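Sorting the Card Collection: Project Report
Hiyori Furukawa
9/20/21

So my project was card storage, and yes, I picked it partly so I could spend class time with trading cards. Kazuhiro Hattori was my partner, and he brought most of the collection — 202 cards that had been living in a shoebox since middle school (he says they were "organized," they were not!).

We wanted to find out if a divided cardboard tray would make it faster to find one particular card. First we timed the shoebox. Kazuhiro called out a name and I dug for it, and my worst try took 59 seconds, with him laughing the whole time. Then we sorted everything by color and tried again with low open trays, the kind with thin dividers inside.

The trays won easily, but I have complaints. Cards lean over when a compartment is nearly empty, and then you can't read the top line without pulling them out. Packing them tighter fixed that, except then my fingers didn't fit. We argued about this for most of August. I'd like deeper compartments, he'd like more of them.

If I did it over I would write labels before sorting anything. We kept changing our minds about where the yellow cards went, and I re-sorted that pile twice. 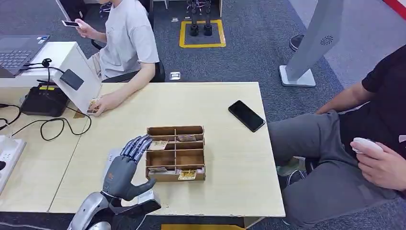

Kazuhiro still wants to sort by artist next, which means starting over with the whole pile, and I told him he can do the first hundred himself.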